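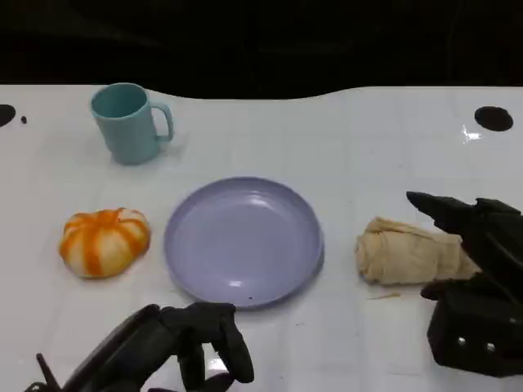
Mug, plate, and cloth on a white tabletop with a faint grid. The glossy surface returns the overhead light.

The case against the white table

White has become the default color for a work table, and for many kitchen tables too. It is specified without discussion. I think the default deserves more scrutiny than it gets, and that the usual argument for it, cleanliness, is the weakest of the lot.

The argument runs as follows. A white surface shows dirt, dirt that shows gets wiped, and the table stays clean. Each step is plausible and the second is wrong. Visibility produces wiping only up to the point where the person using the table stops seeing the mark. A stain from a teabag gets attention on day one. By the end of the month it is part of the table. What white does reliably is record. Every scuff and crease is kept, and the owner reads the accumulation as dirt whether or not any is present.

I kept a log on this for a shared work table in Siromura. It covers 319 days and 31 cleanings. In 8 of those cleanings the marks that prompted the work did not come off, being scratches or wear in the surface itself. The person cleaning had no way to tell in advance. A mid-tone surface would have hidden most of those marks and cost nothing in hygiene, as hygiene depends on the wiping schedule and the wiping schedule should be written down.

Gloss is a separate question and is too often bundled with color. A gloss finish is easy to wipe, and I do not dispute that. It also reflects the lamp. On a white gloss table the reflections sit on top of an already bright field, and the eye has to work around them to judge the edge of anything pale. A lavender plate with a curved rim is a fair test piece. Under overhead light its rim picks up white highlights, the table picks up its own, and the thin shadow along the lower edge does most of the work of separating the two. Turn the lamp down or move it to the side and the problem eases. The lamp is usually fixed to the ceiling, so it is not moved.

Saturated objects do better. A pumpkin striped in orange and cream is legible on white from across a room, and a light blue mug nearly so. The beige cloth is the marginal case. Undyed and pale cloths have low contrast against white and get left out, which matters more than it sounds, given that the cloth is the tool meant to keep the table clean. My recommendation is a strong green or a dark blue for cloths and nothing in between.

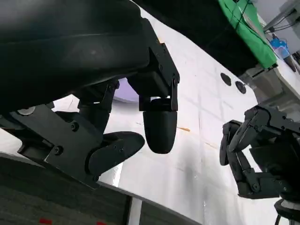 Creases and scuffs in the white surface, with two round holes at upper right and a green cloth beyond.

Holes are the third matter. Openings in a tabletop are justified where something has to pass through or mount to it. They should be placed at the back, and they should have covers for the periods when they are not in use. A dark hole in a white top is the highest-contrast feature on the table and draws the eye whenever the table is otherwise clear. Crumbs find it as well. The Filali table I used before this one had a brush strip in the opening, a cheap part that solved most of the trouble.

Grid lines are the one feature of the white top I would keep. A faint grid gives a reference for setting things square and for leaving the same gap between them twice. It needs to be pale enough to disappear at a normal working distance. If it is darker than that, it competes with the objects, and a crease running near a line becomes hard to tell from the line itself.

Readers have pointed me to the Plolar finish chart, which lists a matte gray with a printed grid. I have ordered a sample. The price of the full top is 3,402 in the currency of the catalog, before delivery, and I would not pay that for a table that has to take knocks. The Anton top in plain matte costs far less and a grid can be ruled onto it in pencil.

The position, then, is modest. Keep the grid, drop the gloss, choose a gray or a dull green, cover the holes. Buy white if the table is going to be photographed for a catalog. For daily use it asks for upkeep it does not repay, and the cleaning log for August, the worst month in the set, is available to anyone who wants to check the entries.

Posted 2/27/19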